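Chapter 4
Tire Wear and the Timing of the Pit Stop

A race car is only as quick as the rubber under it. In the earlier chapters we looked at the engine and at the shape of the body. Now we come to the part which changes most during a race, and which decides many results – the tire.

Let us take a race at the Hawthorne circuit in August. The distance is 35 laps. Two teams, Stolora and Landdale, start on the same type of soft tire. After 10 laps the Stolora driver stops for new tires, and the Landdale driver stays out. Which team has made the better choice? We cannot answer yet. We must first know how much time is lost in the pit lane, and how much time the old tires lose on each lap.
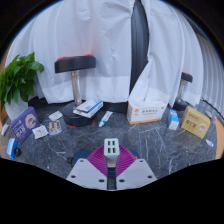 Hamdia Kassa answers that the question is put in the wrong order. A team should ask first where its car will come back on the track, and only then look at the tires. A fresh set is worth little, in Kassa's view, if the driver must follow a slow car for the next five laps.

This is a fair objection, and we will return to it in section 4.3. For the moment we suppose that the track is clear. The driver on new tires then gains a little on every lap, and the driver in front must react or lose the place. Such an early stop is called an undercut. It works best on a rough surface,

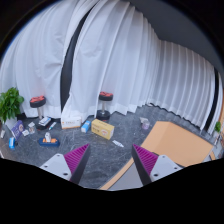
where the old tires lose grip quickly. On a smooth surface, as at Platdale, the opposite plan may be better. There the new tires need a lap or two to become warm, and the driver who waits can even gain time. This is the overcut.

Temperature has also its role. A tire that is too cold slides, and a tire that is too hot slides too, so the driver has to keep it between two limits which are sometimes quite narrow. When following another car closely, the front tires suffer more, and many drivers choose to drop back for a lap to let them recover.

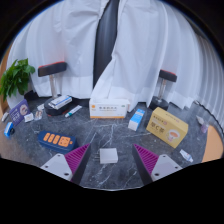

Dropping back is easy to advise from a desk, one reader of the first edition wrote to us; in the car you see the gap growing and you want to close it at once.

We agree that it asks for patience. The exercises at the end of the chapter use lap times only, and leave the feelings of the driver aside.

259 shares
10 comments

Related chapters
Chapter 3: Air, Drag and the Following Car
Chapter 5: Racing in the Rain
Chapter 6: Fuel Load and Lap Time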